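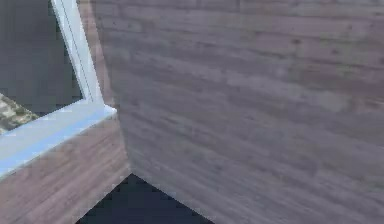

Hello again from the robotics club, and happy new year! We're back at it after the break, and I have to say I didn't expect the simulation project to be the thing that got everybody in the door early. Back when we started in May I was sure people would lose interest the minute there was no hardware to bolt together. I was wrong, and Teodor Halvorsen has been enjoying that very much (he pitched the idea and I argued against it for a whole evening).

For anyone new to the newsletter, the project is called Anum. We build a little simulated house, room by room, and then we write the code that lets a robot arm pick things up in it. The arm is the easy part to get excited about. The house is where all the hours go -- walls that don't quite meet, doors that swing through each other, a floor that somehow ended up under the other floor. Our list of open bugs hit 50 just before the break and I'm pleased to report that it's now shorter, though I won't say by how much.

The bathroom was done by our newest members as their first real job. I gave them a floor plan, a folder of furniture and way too little instruction, and off they went!
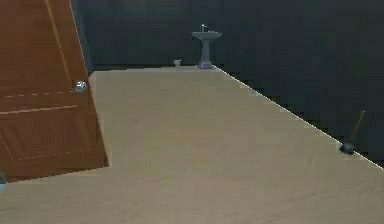 What I like about starting people on a small room is that they have to deal with everything once. You place a sink, you find out which way the model thinks is up. You hang a door, you find out where the hinge is, and then you find out it's on the wrong side. One pair spent most of a session on the plunger (it kept sinking into the floor) and they were so proud when it finally stayed put that they made the rest of us come over and look. The walls started out bright white, by the way, and the dark green-gray won by a show of hands. I voted for yellow.

Next on the list is lighting, plus some cleanup along the baseboards where the edges still look chewed. If you've done any 3D work at all, even just messing around at home, please come find me. Halvard Granström has also offered to do a short evening on textures for anybody who wants one, and he's promised to keep the math to a minimum.

Then there's the tabletop task, which the older group has been working on in parallel. They're on version 5 of the grasping code, and they'd like me to tell you it's much better than version 3, the one that flung everything across the room. 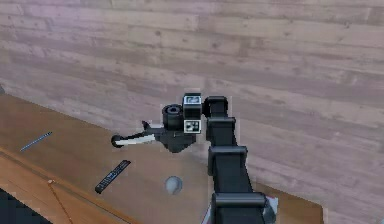 Zutuncombe, 7 Jan 2022

We put a pen, a remote control and a small ball on the table for this one because they're all annoying in their own way. Thin things are hard to line up on, and round things want to leave. The markers on the wrist took a while to get right too, so thank you to everyone who stayed late over that. Bring your laptop and charger next time, and if you still have one of the club's mice at home, I'd love it back!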